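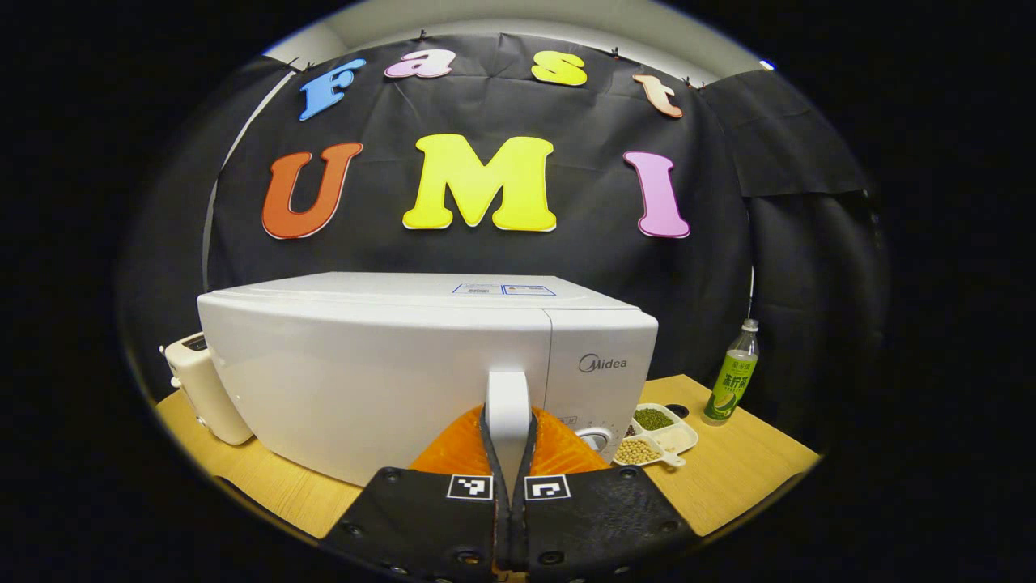 Does Anyone Read the Hallway? A Study of Noticeboards in a Student Residence

Project report, second-year Communication and Place

1. Background

Our residence has five noticeboards on the ground floor and one more beside the laundry, where people are trapped for the length of a rinse cycle. Between them they carry fire procedures, bus timetables, lost cats, yoga, a choir that may have disbanded, and a poster for a film night that took place in the previous academic year. The residence office pays for the paper and the coloured ink. Our group wanted to know what it gets for the money.

We started with two questions. Do residents remember anything they have walked past? And does the look of a notice matter more than where it hangs? We had a third question about humour, but our tutor pointed out that our jokes would have to be funny for the result to mean anything, and we dropped it.

2. What we did

We made up a notice for a swap shelf in the common room. The shelf was real (a Zutwood bookcase one of us was trying to get rid of anyway), so we weren't lying to anybody. The notice came in two versions. The plain one was black type on white paper. The loud one had the same words in big mixed colours, with every line set at a slightly different slant. We thought it looked friendly. A flatmate thought it looked like a ransom note from a kindergarten.

Each version hung for two weeks: the plain one first, then the loud one, in the same spots. At the end of each fortnight we stood by the front door between five and seven in the evening and asked 50 people coming in whether they knew about the swap shelf. That gave us 100 answers in total. We asked a second question, "Where did you hear about it?", which we nearly left out and which ended up being the only interesting one.

We also kept a log of the shelf itself. It isn't very scientific. Things arrived, things left, and one Bulex kettle arrived, left and came back with a sticky note saying "sorry".

3. Results

In the plain fortnight, 20 of the 50 people knew about the shelf. In the loud fortnight, 36 did. We were delighted for one evening and started planning a section on the power of colour.

Then we sorted the answers to the second question. In the plain fortnight most of those who knew had seen the notice, nearly always the copy by the laundry. In the loud fortnight more than half had heard about the shelf from someone else, and several had never seen a notice at all. One person said he knew because he had tripped over the shelf.

So the loud version may have worked better, or the news may simply have had two more weeks to get around the building. Our design can't tell these apart. We should have hung both versions at once on different floors, and we would like it noted that we worked this out ourselves, in October, when it was too late.

4. Colour and lettering

We still think the lettering is worth a paragraph. Several people described the loud notice to us quite accurately, down to which word was yellow, and then got the message wrong. Two thought it advertised a children's party. Another took it for a bake sale and was visibly let down. Nobody misunderstood the plain version, although a fair few had mistaken it for something about fire doors and stopped reading.

Our reading of this, for what it's worth: colour gets a notice looked at, and the first two words decide what people think they have seen. Our first two words were "Come and". They should have been "Swap shelf".

5. Where it hangs

The laundry board beat every other location in both fortnights. The board beside the mailboxes, which gets the most foot traffic, was named by almost no one. People at the mailboxes are looking at mailboxes. The board inside the lift was not available to us, as it is reserved for Rüegg, the firm that services the lift, and holds one certificate and plenty of empty cork.

6. Problems

The loud notice was printed at the Pluvau copy shop, where the pink came out closer to salmon. We didn't reprint it. One copy went missing from the stairwell in the first week and was replaced the next morning. One of our group also told her whole floor about the shelf at dinner, having forgotten it was an experiment. We kept those answers in and mention it here in small print, or would if this template had small print.

7. Recommendations

Take down anything with a past date on it. Put the subject of the notice first, in the largest letters. Use the laundry board for whatever matters most that month. Ask Rüegg about the cork.

The shelf is still in the common room. The kettle has gone again.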